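Notas para la charla «Doblar menos, guardar mejor», Mellemgate, lunes por la tarde

Saludar, esperar a que se sienten los del fondo. Agua a mano, que la última vez me quedé sin voz a la mitad.

Empiezo por mi armario, que es por donde empezó todo. En Jarkthorpe vivía con un solo armario y 4 cajones, y cuando me mudé descubrí (pausa, dejar que se rían) que tenía camisetas que no había visto en dos inviernos. Preguntar a la sala quién tiene una camiseta de un concierto que ya no se pone. Manos arriba. Siempre se levantan casi todas, ¡y la mía la primera!

Luego cuento lo de Pouran Mazandarani. Ella fue quien me enseñó a doblar en vertical, en su cocina, con la tetera puesta y un montón de ropa de sus hijos encima de la mesa. Yo iba rapidísimo y ella me hacía deshacerlo todo. «Alisa primero», me decía, y otra vez, «alisa primero». No hablar demasiado de la tetera, que me voy por las ramas y luego me faltan diez minutos al final.

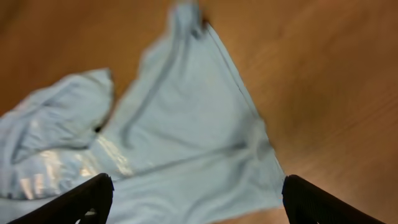
La camiseta es la prenda que más se dobla en una casa y la que peor doblamos casi todos. La cogemos del montón, la tiramos sobre la mesa y empezamos a plegar encima de lo que haya. Fijaos en la manga, o lo que creo que es la manga, hecha un bulto a la izquierda: si doblo ahora, ese bulto se queda dentro y mañana tengo una arruga en mitad del pecho. Así que primero se estira, luego se sacan las mangas y entonces, con calma, se busca la costura del lado. Y ojo con los estampados brillantes como este plateado: yo los dejo siempre hacia dentro y no les acerco la plancha ni en broma. Hacer aquí la demostración con la camiseta que llevo en la bolsa. ¡No olvidar la bolsa en el coche!

Los pliegues, despacio y de cara al público: un lado hasta el centro, el otro lado hasta el centro, manga hacia atrás, abajo hacia arriba dejando dos dedos y luego en tres. Tiene que aguantarse de pie. Si se cae, se repite, y si se vuelve a caer, hago un chiste y sigo.

Turno de Roy Wainwright, que sube a contar lo suyo del altillo. Son cinco minutos, avisarle a los cuatro. Seguro que saca las cajas Shimada; que enseñe una abierta y otra cerrada, porque por fuera no se entiende cómo encajan.

Preguntas que me hacen siempre:
¿Y los jerséis gordos? Tumbados, en la balda de abajo, dos por pila como mucho.
¿Y la ropa interior? Yo la mía ni la doblo, y lo digo tan tranquila.
¿Perchas o cajón? Camisas en percha, camisetas en cajón, y lo demás donde quepa.

Antes de despedirme, recordar que las hojas con los pliegues están en la mesa de la entrada y que en junio repetimos en Trivov. Recoger el micro y devolver la llave de la sala.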